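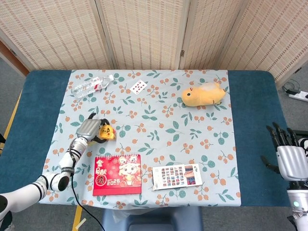 Michalík reckons we should buy the second pair of hands now and argue about the arms later, and came back to it twice over tea, on the grounds that hands are what wear out and arms mostly don't. I can see the sense in it, but I've promised to write the whole thing down before anybody signs anything, so here goes, and please scribble in the margins if I've got something wrong.

Aug 18, 2025

We have 3,000 left in the equipment pot for this round and it has to be spent or spoken for before the end of the month. Two quotes are in. Femora want 1,266 for a refurbished hand with the wrist coupling included, and Plesedent want 1,251 for much the same thing without the coupling, so the cheaper one stops being cheaper the moment you try to bolt it on. I rang Plesedent to ask whether the coupling could be thrown in and was told, very kindly, no.

Two from Femora comes to 2,532, leaving 468. That would be lovely if it weren't for Huvow, whose yearly service cover is 617 and runs out shortly. So a pair of hands plus the cover is 3,149, and we are 149 over. One hand plus the cover is 1,883, which leaves 1,117 for everything else on the list (spare fingertips, a longer cable for the left side, a decent lockable cupboard at last!).

My own feeling, having slept on it, is one hand and the cover. The left does most of the picking up in our tabletop work, small soft toys especially, and if we only have one spare I'd want it to be a left. Flat things are a different matter. A playing card or a stamp sheet in a sleeve lying on cloth asks a lot of any fingertip, and I'd like to try softer tips before we spend money on a whole new hand for that sort of job.

Still to do:
Ask Femora if the price holds into next month, and whether left and right cost the same.
Ask Huvow if the cover can be paid in two halves.
Measure the wrist on our side again, as I don't trust my figure from last time.
Find out who has the key to the parts drawer.

Michalík has read this over my shoulder and still wants the pair. Leaving the order form unsigned until Femora ring back.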